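4.2 Soft things and where they come to rest

We had gone into the Plonby study thinking mostly about cupboards. The first round of visits, in October, had given us a good deal to say about shelves and drawers, and about the way a household slowly agrees (or fails to agree) on which door hides the tea towels. It was only when Perla Barajas began reading back through the visit notes that we noticed how often people wanted to talk to us about cloth instead. They talked about blankets, coats, throws, cushions that had lost their covers and covers that had lost their cushions, and they talked about them with more feeling than they ever did about saucepans.

Of the 142 entries in the household diaries that deal with putting something away, a surprising share concern an item that has no fixed shape. A mug is either on its hook or it isn't. A blanket can be folded, half folded, draped, heaped, rolled or, in the lovely phrase of one participant, "parked", and people in the same home may hold quite different views about which of these counts as tidy. We have kept the word parked in what follows, as it says something that "stored" and "left out" both miss. A parked thing is expected to be wanted again soon, and its owner will usually defend its position if asked.

Hatem Nasr, who coded the diaries alongside Barajas, found it useful to separate the fabric itself from whatever the fabric was lying over or wrapped around. We took this up with some enthusiasm, and then ran into difficulty almost at once. A large piece of dark cloth is a great concealer. It smooths over the edges of what is beneath it, and unless one knows the room well it may be hard to say whether one is looking at upholstery, a full bag, or a chair with a winter coat thrown across it. Residents had no such trouble, of course. They knew what was under there, and would tell us so quite cheerfully, often adding how long it had been there and who was to blame.

Two of the eleven households made a regular habit of covering things, and both did it chiefly to quieten a room at the end of the day. Neither spoke of it as hiding. One participant told Kenza Erraji, over a very long cup of coffee, that she liked "a soft line to look at" in the evening, and that once the cloth was over everything she could sit down. We have thought about that remark a great deal since. It fits rather well with Vadham and his talk of "resting surfaces", though he was writing of dining tables and seems to have had no great interest in blankets.
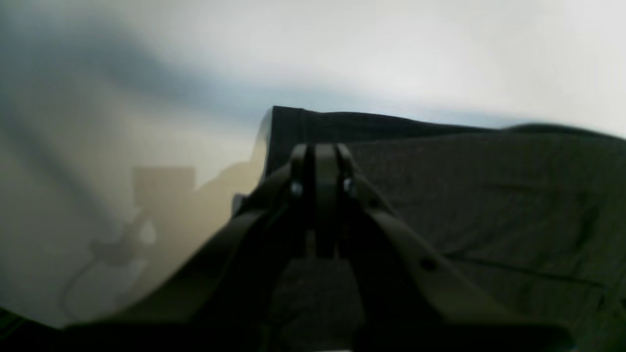 Page 11

Figure 2. A large, dark, fabric-covered object, with its slightly wavy upper ridge.

The ridge in Figure 2 is the kind of line we came to look for. It runs more or less level, dips a little and then rises again towards the far right, and from the outline alone we would not care to say what the object is. We gave it the code "covered, large" and went no further, a rule that Tarek El Sherbiny argued for early on and that the rest of us were slow to accept. It does mean that our counts of furniture are on the low side. It also means that nothing has been entered as a sofa simply because a sofa would have been a sensible thing to find.

The same caution applies to neatness. A level top edge may be the work of a careful hand, or of whatever lies underneath, and the diaries warned us more than once against giving credit for the wrong one. Where a diary entry could be matched to a covered item we followed the resident's own word for it, even where that word was "mess". Where there was no entry we left the column blank, and those blanks are carried through into the comparison of rooms in the next section.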